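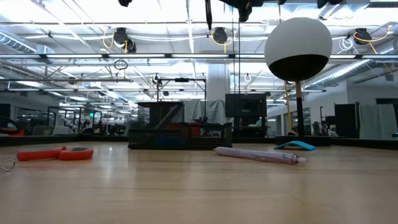

Shared Desks: Supplies, Storage and the End-of-Day Standard

The Office of Workplace Services has completed its review of shared desks in the Mbwambo Building and is issuing a revised standard for the supplies kept on them. The standard takes effect upon publication of this newsletter, dated 2018-03-17, and applies to all 112 shared desks on the ground and upper floors. Assigned desks and private offices are not affected.

The review was led by Kerubo Kombo, Manager of Workplace Services, following comments received through the staff suggestion form. Most of the comments concerned small items: scissors left open, pens without an owner, and sticky pads and clips that collect on the work surface over the course of a week. Several employees also asked that desk lamps and plants remain, and the revised standard provides for both.

What stays on the desk

Each shared desk is to have one black desk organizer with a tall compartment and a low one. Pens and other long items belong in the tall compartment. The low compartment is for notes, clips, erasers and similar pieces. One pair of scissors is supplied per desk. Departments that need a second pair may borrow one from the supply room on the ground floor.

Lamps with a round globe shade may remain where they are, provided the base rests flat and the cord does not cross the work surface. One small potted plant is permitted per desk. Watering is the responsibility of the department that placed it - Workplace Services does not water plants on shared desks.

Clearing the desk

Employees finishing at a shared desk are asked to allow 2 minutes for the following steps before leaving.

1. Remove personal belongings, including mugs, chargers and loose cables.

2. Return pens and small tools to the organizer. Items too small to identify should be placed in the low compartment and not left on the wood.

3. Close the scissors and put them away. During the review, open scissors on the tabletop were the item most often noted, along with sticky pads set down beside the organizer.

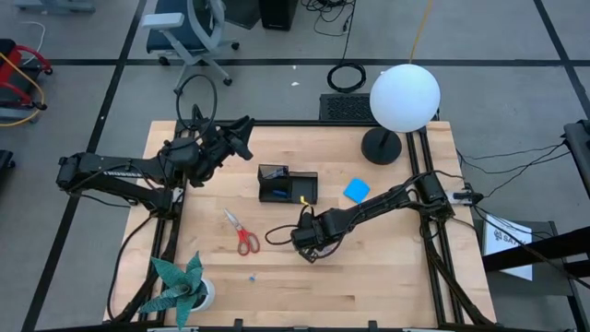
4. Wipe the tabletop with a dry cloth. Spray cleaners should not be used on the wooden tops. Marks that do not come off with a dry cloth may be reported to Workplace Services.

5. Turn off the lamp.

Replacement supplies

Replacement organizers, scissors and pens are ordered through Nekier, the building's supply contractor. Requests should be sent to Rehema Ogola in Room 441 and should state the desk number and the item required. Orders are placed when about 50 items have been requested, so departments are encouraged not to wait until a desk has run out. Pads and clips are kept in stock and may be collected without a form.

Items found on the floor or left behind on a shared desk will be held in Room 441 until the end of the month and then returned to general stock.

The standard will be reviewed again in July. Comments may be submitted through the suggestion form or given in writing to Ms. Kombo.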